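Student robotics club enters Jonora Cup with an arm that tidies up, eventually

Camura College's after-hours robotics club will compete in the national Jonora Cup this December, having spent most of the year teaching a robot arm to pick things out of a metal bin. The club's entry, named Sokol, will face 36 other student teams in the mixed-object class, where the rules are short, the objects are awkward and the judges have heard every excuse.

Sokol is the Czech word for falcon. The name was chosen by team captain Viera Hubáček in the first week of the project, before anyone had watched it approach a hairbrush.

"It was meant to suggest speed and precision," said Hubáček, a second-year engineering student. "We did talk about changing it. By then it was on the entry form, and there's a fee for amendments."

The task sounds like something a reasonably willing toddler could manage. A handful of unrelated household objects is tipped into a bin. The arm must find them, decide which to go for first, take hold of one without shoving the rest into a corner, and place it in a tray. It then does so again until the bin is empty or the clock runs out. Each team gets 8 rounds, and the objects are changed for every one of them. Points are given for each item delivered and taken away for anything dropped, squashed or sent across the hall.

Practice objects come from members' homes, a charity shop near the college and the bottom of several rucksacks. The club keeps 117 of them in a pair of crates, logged on a spreadsheet with a column headed "Attitude". Soft toys are marked "cooperative". Anything round is marked "see notes", and the notes are long.
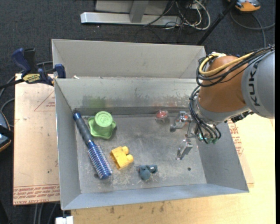 Sokol at work in the practice bin, with a hairbrush, a yellow building block and other objects still to be dealt with.

Beatriz Neves, who wrote most of the software that chooses where the gripper should close, has strong views on the subject of hairbrushes. The handle is an easy grip and the bristles are a poor one, but an early version of her program preferred the bristles every time, and with great confidence.

"It liked the texture," said Neves. "As far as the program was concerned, bristles were the most interesting thing it had ever seen. It took me most of a term to make it care about handles, and then for a week it wouldn't pick up anything that didn't have one."

Shiny metal has been the other long-running complaint. Small fittings catch the light and look different from every angle, so the software may see two of them, or none. The club's answer is to take several views and let the program argue with itself before the arm moves. This adds time to each pick. Hubáček describes it as the arm having a think, and has asked the commentators at the Cup to use the same phrase.

The mechanical side is led by Troels Sveinbjörnsson, who looks after the gripper, the mounting and the cables, and would like it known that the cables are worse than they look. His contribution to the team's written submission includes four pages on how to stop a cable getting between a gripper and the thing it is gripping. The judges asked for one.

"People come to see the arm and ask about the artificial intelligence," said Sveinbjörnsson. "I'd be glad if one of them asked about the clamps. The first time we ran it, we hadn't clamped the bin, and it went for a walk. Everything you see now is because of something that moved."

In the club's last full practice session, Sokol made 343 attempts. The team has declined to publish how many of them succeeded, on the grounds that rival teams may be reading, but says the figure is higher than it was in spring and that the mood in the lab is "fairly good, considering".

The project is supervised by Mogens Fogh, senior lecturer in control systems, who set up the club after noticing that students could pass his course without ever having made anything fall over.

"In lectures, the object is where the diagram says it is," said Fogh. "In a bin it's underneath another object, facing the wrong way, and it rolls. I can teach the first part in an afternoon. They've been at the second part until nine at night, with crisps, and I've learned to stay out of the room unless something is beeping."

Travel and entry costs are being met by Hitalov, a local maker of packing equipment, which has supported the club since its first year. Beca Mathias, the company's training manager, will travel with the team and has been promised a turn at loading the bin.

"We sort things for a living, so I thought I'd have some useful advice," said Mathias. "I suggested they start with easier objects. They'd already tried that, and they were bored by lunchtime. I've since brought them a bag of odds and ends from my kitchen drawer, and I believe one of them is still causing trouble."

The club will hold an open practice in the lower lab before it leaves for the Cup. Doors open at 4 pm and runs continue until 7 pm. Visitors may bring one small object each for Sokol to attempt, provided it is clean, unbreakable and not alive. Objects will be returned at the end, where possible by the robot.

New members are welcome from any department and no experience is needed. The club has a particular wish to hear from anybody who is good with cables.

ENDS

Notes to editors

The Jonora Cup is open to teams of full-time students. Mixed-object rounds are judged on items delivered within the time limit, less penalties.

Viera Hubáček, Beatriz Neves and Troels Sveinbjörnsson are available for interview on weekday evenings after 6 pm. Interviews may be interrupted by the arm.

Requests for filming at the open practice should be sent to the Camura College press office, marked "Sokol". Please do not bring marbles.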